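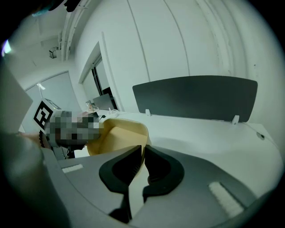
工单主题:巡演场次音频回放出现间歇性爆音及左右声道错位
提交部门:Tilach 录音与演出技术支持组
受理日期:2009年9月26日
优先级:高
当前状态:处理中
本工单由 Zolham 厅演出统筹 Rokeya Siddiqui 提交,涉及独唱专辑首演音乐会的伴奏回放系统。据提交人陈述,彩排期间由 Watkins 回放工作站输出的弦乐与合成器分轨多次出现短促爆音,且在第二首曲目副歌之后,左右声道发生互换,主唱返听因此无法使用。受理后,本组已要求厅方暂停对该工作站作任何自行调整,并保留全部日志文件。厅方同时询问歌手坐唱段落所用座椅,本组答复如下:请选用与图中那把米黄色弧形椅背的椅子同类的座椅,椅背应为一体式,避免使用带活动关节的折叠椅,以免近距离话筒拾取座椅响声。此项与故障本身无关,仅作备案。

一、故障现象
1. 爆音出现于分轨一至四,持续时间极短,现场主扩与舞台返听均可听到。
2. 声道互换仅发生在连续播放模式下。单曲播放时,提交人未能复现。
3. 工作站界面未弹出错误提示,但日志中存在缓冲区欠载记录。
4. 主唱人声、现场钢琴及打击乐不经过该工作站,未受影响。

二、设备与环境
回放主机:Watkins 双路回放工作站,主备各一台。
音频接口:Jandel 多通道接口,通过机架背板与主机连接。
工程文件:由录音棚直接导出,未经厅方改动。
缓冲区设置:提交时为254采样。
曲目间隔:由自动走带控制,未使用手动触发。
厅方补充说明,备用主机在彩排当日未接入调音台,故无法判断该机是否存在同样问题。

三、处理记录

记录一(受理人:Ye-seo Yoon)
已收到厅方上传的日志及工程文件。初步核查显示,缓冲区数值并非该接口驱动所支持的标准值,系手工填写所致。驱动程序接受了该数值,但在负载升高时会反复重新协商缓冲长度,与日志中的欠载记录时间相符。请厅方将数值恢复为驱动默认选项,并重新启动主机后再次测试。测试期间请勿同时运行录音软件。

记录二(提交人回复)
已按要求恢复默认设置并重新启动。完整播放上半场曲目一遍,爆音未再出现。声道互换仍然存在,发生位置与此前一致,即第二首副歌之后、第三首开始之前。另,歌手方面希望确认下半场的钢琴独唱段落是否可以完全脱离回放系统,如本组认为可行,将调整曲序。

记录三(Ye-seo Yoon)
关于曲序:技术上可行,但曲序属艺术制作范畴,本组不作建议。如调整,请于最终走台之前提交新版走带表。
关于声道互换:经检查工程文件,第三首曲目的导出设置与其余曲目不同。该曲弦乐部分由另一工程合并而来,输出路由标记沿用了旧工程的通道编号。在连续播放模式下,工作站会读取下一首曲目的路由表并提前加载,因此听感上表现为第二首尾部即已互换。单曲播放时不进行预加载,故厅方听到的第二首始终正常。
请厅方执行以下步骤:
(1)关闭自动走带。
(2)打开第三首曲目的路由页面,将输出一与输出二对调后保存。
(3)清除预加载缓存。缓存默认预留时间为300毫秒,无需修改。
(4)重新启用自动走带,自第一首起连续播放至第四首结束。
(5)导出新的日志并附于本工单。

记录四(提交人回复)
步骤(1)至(4)已完成,声道在全部四首曲目中保持正确。步骤(5)的日志已附。执行步骤(3)时,界面曾提示“缓存被占用”,关闭后重试即可清除。请确认此提示是否需要进一步处理。

记录五(Ye-seo Yoon)
该提示表示预加载线程尚未退出,重试后清除成功即为正常,无需另行处理。新日志中未见欠载记录,路由表读取正确。
但日志显示主机系统时钟与接口时钟存在一次短暂失锁,发生于第四首结尾。该次失锁未造成可闻影响。为稳妥起见,请检查 Jandel 接口背面的时钟线接头是否紧固,并确认终端电阻开关处于开启位置。若主备两机共用同一时钟源,请一并检查备机。

记录六(提交人回复)
时钟线接头已重新紧固,终端电阻开关原处于关闭位置,现已开启。备机已接入调音台输入28,并载入与主机相同的工程文件。因场地当晚另有安排,备机完整播放测试须顺延至下一次走台。

四、原因分析(阶段性)
爆音:缓冲区数值设置不当,已排除。
声道互换:第三首曲目导出时保留旧工程路由标记,已修正。
时钟失锁:疑与终端电阻未开启有关,待下一次走台后确认。

五、后续事项
厅方应于下一次走台时,以备机完整播放全场曲目,并在播放过程中至少进行一次主备切换。切换时主扩电平应先行下调20分贝,待信号确认后再恢复。切换结果无论正常与否,均须记录于本工单。
录音棚方面已收到本组关于导出规范的书面通知。今后凡由多个工程合并而成的分轨,应于导出前重置通道编号,并随文件附上路由说明。10月的后续场次将沿用修正后的工程文件,旧版本请勿删除,移入归档目录即可。
返听混音由歌手本人及其乐队确认,不在本工单处理范围之内。如需调整返听中的人声与弦乐比例,请向 Zolham 厅音响岗位另行提出申请。

六、附件清单
附件一:彩排日志(故障发生时)
附件二:修正后连续播放日志
附件三:第三首曲目路由表,修改前后对照
附件四:走带表,上半场

待办:备机测试结果(责任方:Rokeya Siddiqui);时钟失锁复核(责任方:Ye-seo Yoon)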